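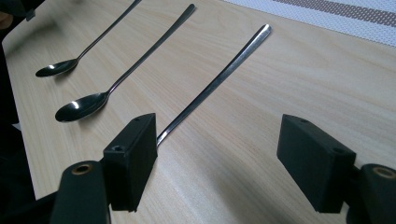
Three spoons, side by side.

Home Diary Older Newer Links

30th March

Drove out to Priltow for the satellite tracking exhibition at the Lasomis Gallery, 58 minutes each way and most of it behind a caravan. The poster promised "never before seen" photographs from the Eyvindsson papers. I'd seen at least two of them. One was in the library foyer in February with the same caption and the same spelling mistake in it.

I'll be fair. The log sheets are good. Pencil, mostly, with times down the left side and somebody's tea ring on a page from the night shift. You can follow a signal getting weaker line by line until the operator just writes "lost" and then, a bit lower, "back". I stood over that one for ages. No label to speak of, and the light in the case was so dim I had to lean on the glass to read it, so the attendant came over and hovered.

What I don't buy is the big panel by the door. It says the Priltow station "played a vital role in putting men on the Moon". Did it? The sheets on show are weather satellites and calibration runs, every one I looked at. There might be a Moon sheet in a box somewhere, and if there is I'd have thought you'd put it in the exhibition. Yuk-lan Chuang was on the desk and I asked her. She was very nice about it and said the wording came from Risach, the design company, and that the curator had "signed off on the spirit of it". I wrote that down in the car park so I'd get it right.

According to the handout there are 228 items in the collection and 40 are out. Fine, you can't show everything. But a whole wall has gone to a looping film of a rocket launch that has nothing to do with Priltow, with music, and you can hear it from every corner of the room. My ears were sick of it by the second case.

Brodie Kingi gave the talk at two. His dad painted the dish, or helped paint it, and he had a good story about the paint going on the wrong colour and being left like that for a whole winter because the order for more never came. I believed that one. He also said the station could pick up "a match being struck on Mars", which I've now heard claimed for three different dishes, so I've stopped writing it down. Except here.

Bought the booklet, against my better judgement. It has 50 pages and a lot of them are margin. The back cover repeats the Moon line with "vital" changed to "key", so perhaps someone else has been asking.

Must look up when the dish was switched on. If it was after the last landing I'm sending a letter.

Contact | Back to top
© All entries the author's own. Please ask before copying.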